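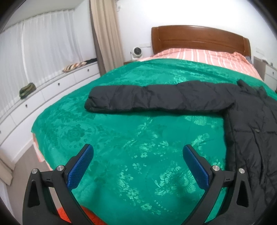 Osallow Floral Blanket, Green

We brought this one back after so many of you asked for it in April, and we're so glad we did! It's a big, soft blanket in a really vivid green, with just a little shine to it. The flowers are all in shades of the same green: a large dark rose on one side, pale little blossoms trailing down, and leaves curling in between.

Great over striped sheets (we like pink), and the color looks wonderful next to a reddish-brown headboard.

Details

Item no. 1746
Made for Stistcombe by Martens
Weight: around 9 lb
Sold singly, pillowcases not included
Also in Wukau Blue, item no. 556

Care

Machine wash cold, on its own the first time. Tumble dry low or hang over a rail. Don't iron the pile.

Orders over $70 ship free.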